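Comparing two fingertip sets on a garment-handling arm pair

This page covers the procedure we use at Dundville to compare fingertips for soft goods. It assumes a two-arm setup with parallel grippers, one wrist camera and one head camera, and a controller that logs finger position and motor current. The tips compared are the Noris narrow tip and the Macaraeg wide pad. The same steps apply to any pair that shares a mounting pattern.

Before you start

Both tip sets must be run on the same arm, with the same controller settings. Do not put one set on the left arm and the other on the right and compare sides. The two arms never have identical backlash, and the difference is large enough to hide what you are trying to measure.

You need:
- both tip sets, with their screws
- a hex driver and a torque handle
- a padded work surface
- one garment with at least two fabric weights or a raised trim
- a log sheet or spreadsheet

A padded surface matters for this test. On a hard table the tip stops dead at contact and the fabric can be pinched against the surface. On a cushion the tip sinks in first, and the grasp height set on the table will be wrong.

Step 1. Mount and zero

Power down the gripper, fit the first tip set, and tighten evenly. Power up and close the fingers at low current with nothing between them. Set this position as zero. Open fully, close again, and confirm that the zero repeats. If it does not, retighten and start over. A tip that shifts under load will give you a clean-looking log full of bad numbers.

Step 2. Check the wrist view

Open the gripper and bring it over the bare surface. Both tips should be visible at full opening, and the gap between them should be clear. Reduce exposure if the fingers blend into the surface. A bright wall behind the work area will wash out first, and that is acceptable as long as the fabric texture near the tips holds.

Step 3. Place the garment

Lay it folded, with one edge or trim facing the gripper you are testing. The other arm may hold the far end. Keep the holding arm at the same position for the whole run.
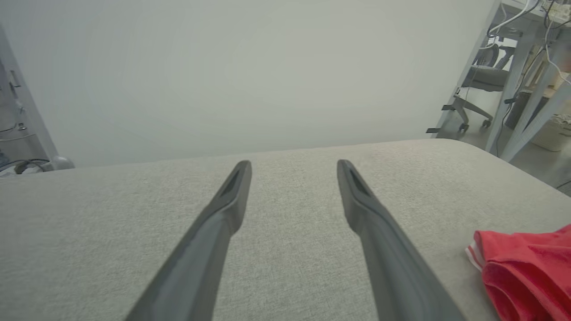
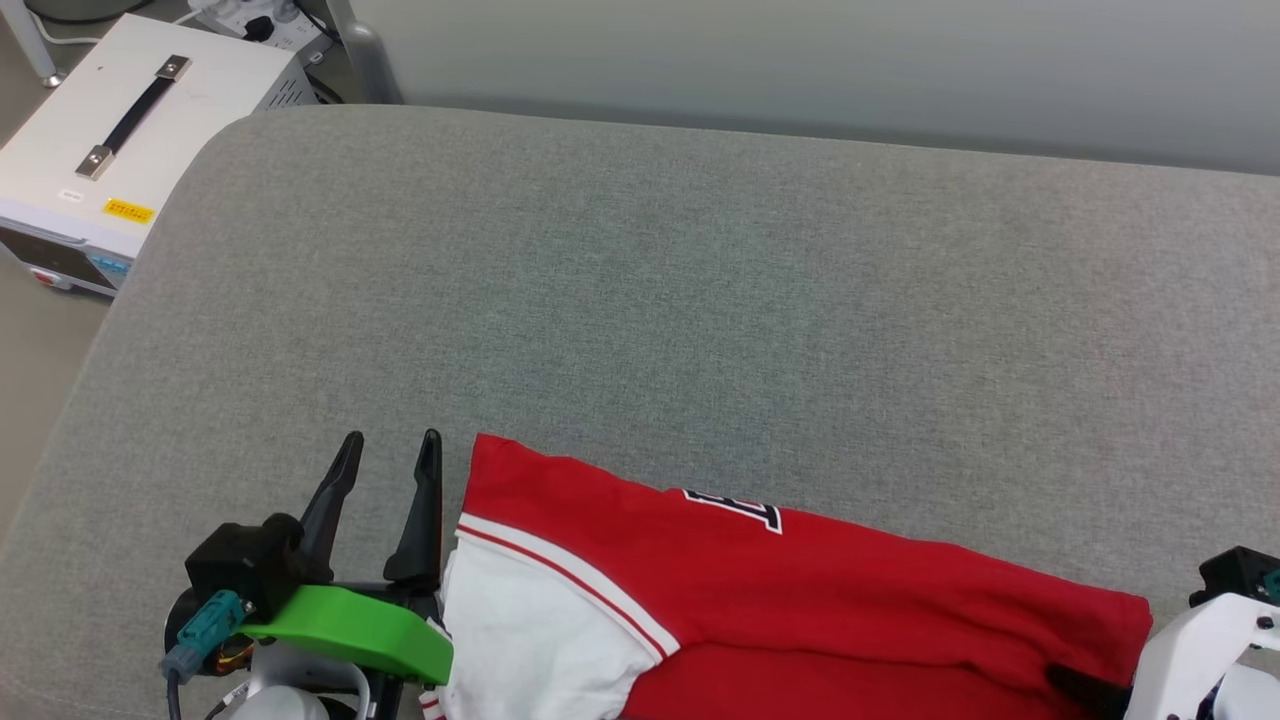
Wrist view with the fingers open, then the head view with the garment between the two grippers.

Step 4. Find the surface height

Lower the open gripper in small increments until motor current on the vertical axis rises above the free-motion level. Record this as contact height. Repeat at three points across the cushion. The edge of a cushion is softer than the middle and will read lower. Use the reading closest to where the garment lies.

Step 5. Run the grasps

Set closing current to 300 mA for both tip sets. From contact height, close on the fabric, lift, hold for two seconds, and release. Log each attempt as one of the following:

held: fabric stays in the fingers through the hold
slipped: fabric leaves the fingers during lift or hold
missed: fingers close to zero with no fabric
double: more than one layer picked up when one was intended

Refold the garment after every attempt, including the misses. Cyprian Pietrzak tried skipping the refold after misses in the May runs, and the fabric crept toward the gripper a little each time. Those runs were thrown out.

Step 6. Swap and repeat

Fit the second set, zero again, find contact height again, and repeat Step 5. Do not reuse the contact height from the first set. Tip lengths differ, even when the drawings give the same number.

Results from our run

We logged 113 attempts per tip set. The narrow tips missed 29 times and the wide pads missed 37 times. Doubles went the other way from what we expected: the narrow tips picked up an extra layer more often, mainly near seams. Most of the wide pad misses came from the pad riding over a flat fold without catching it.

Selvaraj Munasinghe reran part of the set on a Falten controller with a faster current loop. Slips dropped for both tip sets, but the ranking did not change. If you are choosing between a new controller and new tips, run the tips first. They are cheaper to swap and the test takes an afternoon.

Common problems

Fingers stall before reaching zero. Look for lint in the finger slides. Cotton sheds more than you would think over a long run.

Wrist view loses the tips during descent. Lock exposure before moving. Auto exposure will chase the background.

Contact height drifts upward. The cushion is recovering from earlier presses. Wait a minute between blocks, or move the garment and measure again.

Slips cluster at one end of the garment. Compare the position of the holding arm with its starting value. A small pull from that side is enough to strip a light grasp.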